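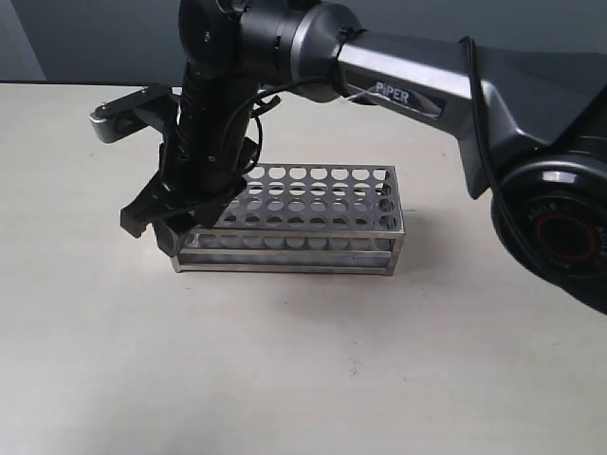

The silver arm with its PiPER label, over the pale tabletop.

Water testing at Udia: your questions

Do I need to book?
No, just turn up with your sample between nine in the morning and noon. We do get busy in June, when everybody fills their paddling pools, so do bear with us if there's a queue -- the kettle is usually on.

What should I bring my water in?
A clean glass jar with a good lid is lovely. Please don't use anything that held pickles, however well you think you've washed it! 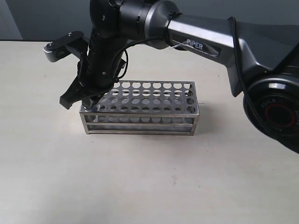
Fill it right to the brim, from the cold tap, and write your name and house number on the lid. If your water comes from a well or a spring, tell us that too, as those samples go on a separate list.

How long will my results take?
Most come back within the week. You'll get a letter, or a phone call if you'd prefer one (ring extension 305 and ask for Madhu Saxena, who is very patient with all of us).
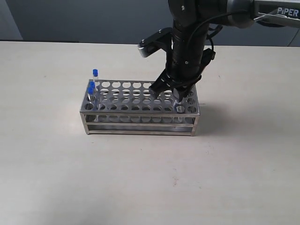 Steel test tube rack on the table.

My letter says "hard". Should I worry?
Not at all. It only means more chalk in the water, and more scrubbing of the kettle, I'm afraid. Most houses on the Prinavport side get the same answer, and have done for as long as I've lived here.

Can you test my fish pond?
We can, and we're always happy to, but pond water needs form 396 and not the ordinary one. Spare copies are kept by the door.

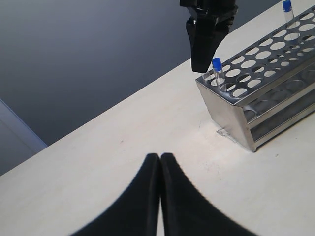 Two black grippers at the white tabletop.

I've lost my letter. What now?
Give us the number from your receipt (it will look something like 2681) and we'll print you another, free of charge.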